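Finding the moment of the pinch in your gripper recordings

If you've ever recorded a pile of cloth-handling demos with a hand-held gripper and then sat down to train something on them, you'll know the sinking feeling. The video is lovely. The poses look fine. And then you ask the very simple question "when did the fingers close on the fabric?" and your software shrugs at you.

I spent most of a fortnight on this for Zelo, our little folding planner, and I've ended up with a labelling script that I'm rather fond of. It marks the frame where a pinch starts, the frame where it ends, and whether there was any cloth in it. You'll need Python, OpenCV, a folder of recordings and a decent supply of tea.

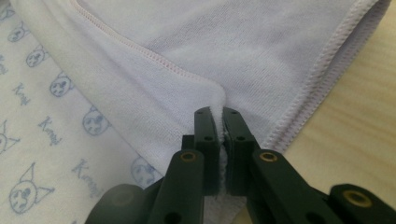 Written by Isabelle Nguyen, Flomurstead
Posted April 14, 2020 in Tutorials
Tested by Iraís Maldonado, who broke it twice

Before you start

I'm assuming each recording is a video plus a file of timestamps, and that your camera is fixed to the gripper. That second bit matters a lot! If the camera rides along with the tool then the fingers only ever move in one small patch of the picture, and you can ignore nearly everything else. If yours is on a tripod, you want a proper tracker and a different tutorial (sorry).

My test set was 195 recordings, all small soft things on a table. Start with far fewer. I used 27 while I was getting the thresholds right and only ran the whole lot once I'd stopped swearing at it.

Step 1. Crop to the fingers

Work out the rectangle that holds both finger pads at their widest opening, add a bit of margin, and save it in your config as finger_box. Do this once per gripper, and again any time somebody takes the camera off and puts it back on. I didn't, the first time, and lost an evening to a box that was mostly linkage.

Our pads are very dark and most of our cloth is pale, so a plain brightness threshold finds the inner faces nicely. Dark cloth is a pain. For that I switch to edges and look for the two long upright lines, which is slower and a bit more twitchy.

Step 2. Measure the gap

For every frame, find the inner edge of the left pad and the inner edge of the right pad and take the distance between them, in pixels. Do it on several rows and keep the median. Write it all out to gap.csv next to the video.

Now plot it. Please do plot it! A good recording gives you a line that sits high, slides down, goes flat for a while and pops up again. If yours looks like a hedgehog, go back to step 1.

Step 3. Find the flat bits

You're looking for a stretch where the gap is small and has stopped changing. I smooth with a short median filter, take the difference between neighbouring frames, and call it a pinch when both values stay under their limits for 4 frames in a row. The first of those frames is the start. The end is the last frame before the gap starts growing again.

Don't be tempted to use "gap equals zero" as the test. Thick cloth holds the pads apart, and terry is the worst of the lot: you get a strip of fluffy loops puffing out between them, and the brightness threshold cheerfully reads that strip as open space. My first version decided that nearly every towel grasp was a miss. Go by the flatness and leave the absolute number fairly loose.

Step 4. Is there any cloth in there?

A closed gripper with nothing in it also gives you a lovely flat line, so you need a second check. I take the narrow strip between the pads and the patch just above the fingertips. If the strip is bright and the patch has creases running in towards the tips, it's a grasp. For the creases I count edge pixels that point roughly at the fingertips and compare that with the same patch before closing. Crude, but it's quick and I can explain it to people.

There's a fancier way, which is the little classifier in Munteanu (our in-house perception toolkit). It's better on dark fabric. It also wants 900 labelled crops before it'll behave, so I'd get the crude one going first and let it make those crops for you.

Step 5. Watch out for seams and patterns

Here's where Iraís came in and broke things. Coloured stitching shows up as a strong edge, and when an overlocked seam runs diagonally towards the fingers it looks exactly like a crease to my poor script. Printed fabric has a similar effect: cartoon cat faces in pale blue outline are surprisingly full of lines pointing every which way.

Two things helped. First, run the crease check on brightness only, after a small blur, so that thin printed lines fade and broad soft folds stay. Second, compare against the frame before closing, as above, so that a seam already heading for the fingertips gets cancelled out. It won't save you when the seam itself is part of the pinch and gets pulled up into the fold with the rest. Those I flag as "check" and look at by eye.

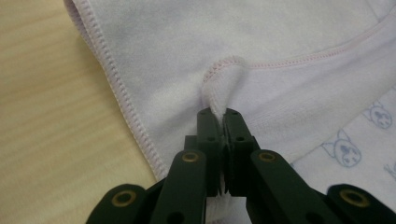

Step 6. Write the labels outOne line per pinch, nothing clever: recording name, start frame, end frame, and one of "cloth", "empty" or "check". Use the timestamps as well as the frame numbers if your camera ever drops frames (mine does, constantly).

Then open the results in Zastis, or whatever viewer you've got, and step through a handful with the labels showing underneath. I go five frames either side of each start. If the starts are all late by the same amount, your median filter is too long, so shorten it and run step 3 again. If they're late by different amounts, it's nearly always the box.

Running it on everything

Once you're happy, point label_all.py at the parent folder and go and do something else. It skips any recording that already has a label file, so delete the old ones if you've changed a threshold. I've forgotten that more than once and then wondered why my brilliant fix made no difference at all!

Next time I'll do the bit where the labels go into the planner, and why I ended up throwing away the half second before every release.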